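Progress report to the Grada Fund
Project: Small food makers of Prirkbridge, second period
Prepared by: Hüsnü Coşkun, project coordinator
Friday, August 30, 2024

## What we did in this period

The training kitchen in Wullomden Street is open now for five days in the week, and we have 16 makers who use it. Most of them bake, and a few make pickles and jam. In the first report I wrote that the evening places were difficult to fill. We moved the start from six o'clock to seven, and after this change the evenings became full.

The course on food labels was given two times. The participants learned how to write the list of ingredients, how to show the allergens and how to decide a date for the product. The teacher was satisfied with the first group, but in the second group the level of English was very different from one person to another, so she prepared a shorter sheet with simple sentences. We will use this sheet also for the next groups.

Akgül, the wholesale shop near the station, agreed to take products from two of our makers on trial. They asked for a longer shelf life and for stronger packing, and they returned one delivery because the corners of the cartons were damaged. This was a disappointment for the maker, but the shop explained the problem politely and accepted a new delivery in the following week.

## Packing

We gave more time to packing than we planned. The makers often choose a carton for its price and its colour, and they think about the transport only later. In July we held a half-day session on board thickness, inner trays and how to stack boxes in a van.
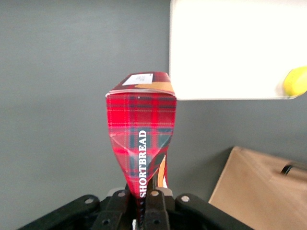 *Shortbread carton in red tartan, lower half crushed.*

After the session, four makers ordered samples of thicker board. The price is higher and for small orders the difference is not easy to carry. I asked if they can order together, and they are discussing it among themselves. I would like to report a result on this in the next period.

## Money

We spent 236 pounds on packing samples, which were not in the first budget. I took this amount from the line for printing, where we still have enough. The rent and the insurance are paid until December. The second oven had a repair to its door, and the cost was covered by the guarantee.

## Difficulties

The cold store is too small in the warm months. Two makers had to bring their butter from home in the morning, and I do not consider this a good arrangement. I have asked for prices for a used refrigerator and I will send them to you separately, together with my request.

## Next period

- Label course for a third group
- Visit to the Akgül warehouse with the makers
- Stall at the Prirkbridge winter market in December, with places for 30 products

The list of makers and the copies of the invoices are attached to this report.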